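4.2 Setting up the continuous feeder (Sestton line)

Read 4.1 first. Power off, air off, tag on the panel. If the tag is missing ask Deepak Mishra, dont just go ahead.

1. Log the powder lot in the batch screen. Lot first, then operator. Wrong order and it wants you to start over.

2. Fit the hopper. Clamp hand-tight, then a quarter turn. No more — the gasket creeps.

3. Tare the load cell. Wait for the reading to settle. Should say 0. Drifting? Check the vent hose isn't leaning on the hopper.

4. Run the check weight, 100 g. Out by more than 2 g, stop and call Kusum Rajput.

CAUTION: Never clear the screw by hand with the interlock bypassed. Use the reverse key.

5. Load recipe 496. The old one (Gusine blend) is still in the list, ignore it until October.

6. Start feed at low rate. Watch the trend line for 9 minutes. Flat is good. Sawtooth means bridging in the hopper, go to 4.5.

NOTE: First material through goes to waste, not to the granulator. Sign for it on the Thursday sheet even if its not Thursday, there is only one sheet.

7. Open the diverter. Granulator must show READY, green. Amber is not ready. 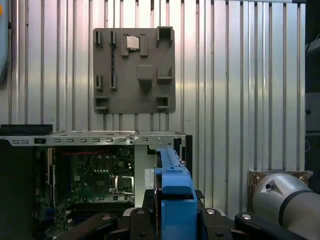
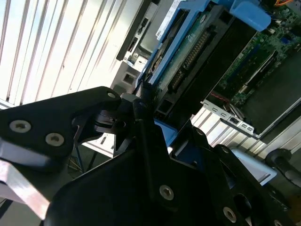 8. Hand over to the granulator operator. Initials from both of you. Leave the feeder screen on Trend, not Home — the alarms don't pop up on Home.

4.3 Shutdown and cleaning

Close the diverter, run the hopper empty, then stop the feed. Wet clean only after the load cell cover is on.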